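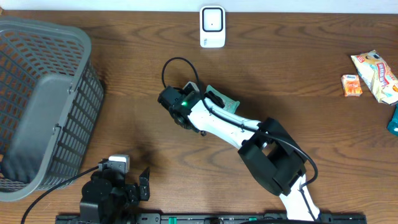

Figure 3. Basket and small packaged item on the wooden tabletop, Liscombe layout.

3.2 Sorting surface

Packaged goods were sorted on a wooden tabletop set against a pale wall. A grey plastic basket with lattice sides stood at the left of the table (Figure 3). Items were handled singly. The Liscombe layout was used for 500 placements and the Riihimäki layout for 40. Placements in which a package came to rest on the rim were recorded separately.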